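Desk snack

A desk snack is a small item of food eaten at a place of work, usually during the working day and usually without the worker getting up. It is distinguished from lunch by its size, by the lack of cutlery, and by the widespread belief among those who eat it that it does not count. The desk snack is found wherever there are desks, and has been reported in libraries, ticket offices, and at least one lighthouse.

Definition

Writers on office life disagree about where a snack ends and a meal begins. The folklorist Tsehay Admasu, whose book The Second Drawer remains the longest work on the subject, proposed that a desk snack is anything that can be finished during a phone call without the caller noticing. This rules out apples, celery, and most crackers, all of which are eaten at desks in large amounts. Admasu dealt with the problem in a later edition by adding a chapter on rude snacks.

A looser definition, used by the office supply trade, covers any food kept within arm's reach of a chair. Under this one, a jar of mustard left over from a summer picnic is a desk snack, and critics have pointed out that in many offices the jar has been there longer than the staff.

History

Clerks have eaten at their work for as long as there have been clerks. Bread, cheese, and dried fruit were the usual fare, and old account books are rich in grease spots, which historians have been slow to study. The arrival of the lunch hour was expected to end the practice. Clerks took the lunch hour and went on eating at their desks as well.

The wrapped single portion changed matters more than any rule did. Food that had once needed a plate, or at least a clean sheet of paper, could now be kept in a drawer beside the staples for months. In the town of Fellby, the wholesale firm of Semaan began selling mixed boxes of 60 packets to local offices, each box meant to last a month. The firm's delivery records show that most customers ordered again after 15 days. Semaan answered with a box of 100, which lasted just as long.
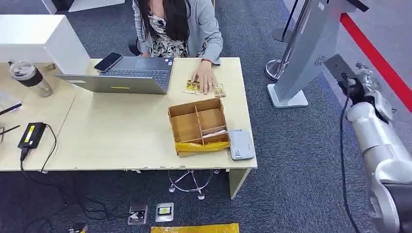
Types

The dry snack is the most common kind. It includes nuts, crackers, pretzels, and small cookies, and it keeps well. Its chief fault is the crumb, which travels down between the keys of a keyboard and stays there until the machine is replaced.

The wet snack covers yogurt, cut fruit, and anything with a dip. It needs a spoon, and so depends on the office spoon supply, which shrinks steadily through the year and is lowest in November. Attempts to chain spoons to the kitchen counter are recorded at the Clevov insurance offices, where the chains later went missing too.

The warm snack is a matter of dispute. Popcorn is the leading example, since it announces itself to the whole floor and can only be eaten in secret by someone working alone. Fish is discussed under Conflicts.

The sweet snack is mostly candy and chocolate. It is often bought "for everyone" and set out in a bowl, where it is eaten by the two people nearest to it.

Storage

The second drawer down is the traditional place. The top drawer is wanted for pens, and the bottom drawer is deep enough to lose things in. Other sites include the filing cabinet (under S, or among the more cautious, under T), the coat pocket, and the shelf behind a row of books that no one is expected to open. Manuals of bookkeeping and grammar are well suited to the last of these. Law reports work too, though they leave little room.

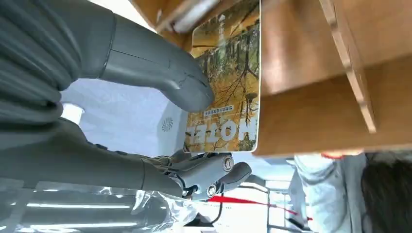 Shelf storage does have its risks. Books do get borrowed, now and then by people who want to read them, and a hidden packet that has sat through a warm spring may draw ants. Admasu records the case of an accountant at Cekanico who wrote "Tax Tables, Out of Date" on a shoebox full of caramels and kept it safe for years. The box was found in the end by an auditor, who had an interest in old tax tables.

Etiquette

Few offices have written rules on the subject. The unwritten ones are fairly steady from place to place:

One offered snack may be taken. A second may be taken if it is offered again, and it will be offered again only if the first was refused.

A packet opened in a meeting must be either opened quickly or not at all. Opening it slowly, in the hope of making less noise, makes the same noise over a longer time.

The last item in a shared box is left where it is. It may be cut in half, and the half cut in half, for as long as the knife allows.

Conflicts

Most disputes concern theft, smell, or sound. Theft is the most often reported and the least often solved. Clevov held an inquiry into a missing bag of cashews that ran to a report of some length. It found that the cashews had been eaten, and advised that notices be put up. The notices are still there.

Reheated fish has a literature of its own. Cekanico banned it by memo on 20th September, a date still marked by some of the staff, who bring tuna.

Chewing is harder to govern. Workers who complain of a neighbor's chewing are commonly told to wear headphones, and workers who wear headphones can no longer hear themselves chew.

See also

Break room
Coffee ring
Lunch hour
Vending machine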